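Snack Shelf and Small Displays: Progress Report to the Moodley Fund
22 Nov 2020
Prepared by Lesego Mkhize, Cliltum

This report covers the work done since May on the small display part of the grant. The storage part is reported separately.

What was planned

The grant of 3,000 was given for working out how packaged snacks and a few everyday household items can share one small display without looking crowded. We said we would settle on a shelf, a floor covering, a way of using the walls, and an order for restocking. The first 2 of these were due by the end of this period. All four are now in place in at least a first version.

Shelf and mat

We bought the two-tier wooden rack from Skoveck after trying a taller one that blocked the back wall. The rack has thin rods for shelves. Packets can lie flat on them, but they do turn a little when the next one is put down, and the one at the right end of the top tier is the usual offender. We have left the spacing loose for now. Pushing the packets together keeps them straighter but makes them harder to pick up singly.

The mat has a pattern of leaves and small flowers on a white ground. There was some discussion with Jistmont over whether a plain mat would be better, as the packets are mostly white too. We kept the pattern. The labels are dark enough to stand out against it, and the plain sample we tried showed every mark.

Walls

Hanging storage took longer than expected. The white mesh basket on the back rail holds a blue booklet, a roll of packing tape and the orange clock. A black mesh basket on the left side takes the red folders and papers, with a long red box laid across them. It was first tied too low and had to be raised. The zip ties are a temporary fix — we would like proper brackets before the next period.

The book with INTERIOR on the cover stands behind the rack, and the small whiteboard is on its easel to the left. The whiteboard is blank until the wording of the shelf notice is agreed.

Restocking

The order we settled on is one kind of packet to a tier. Yellow-and-black labels go on top and dark blue-gray labels go underneath. Packets are picked up one at a time from the mat. We tried filling the bottom tier last, but it is awkward to reach under a full top shelf, so the lower tier should be filled first.

Display and packets during the current round of work:
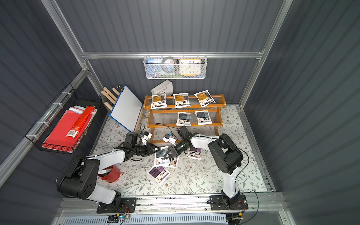
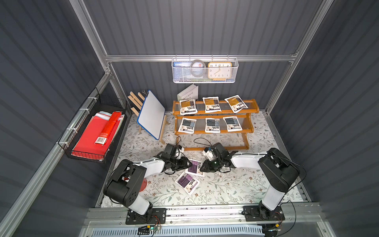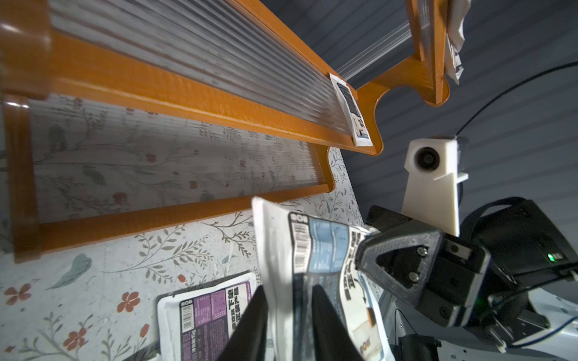
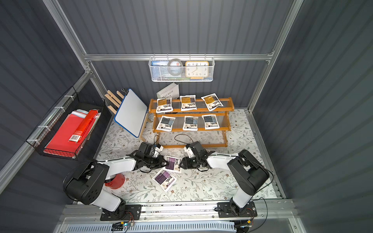
Spending

The rack, the mat and both baskets came in 400 under the amount set aside for fittings. We ask to move that sum to brackets and a second mat, so that one can be washed while the other is in use. No other change to the budget is requested. Receipts are with the storage report.

Still to do

The wording for the whiteboard has to come from Jistmont. We also need a decision on whether the right wall is to be used for hanging storage. My own view is that it should be left clear, at least until the brackets are fitted on the left.

Skoveck has offered a matching single-tier rack on loan. I have asked for the measurements and will send them on when they arrive.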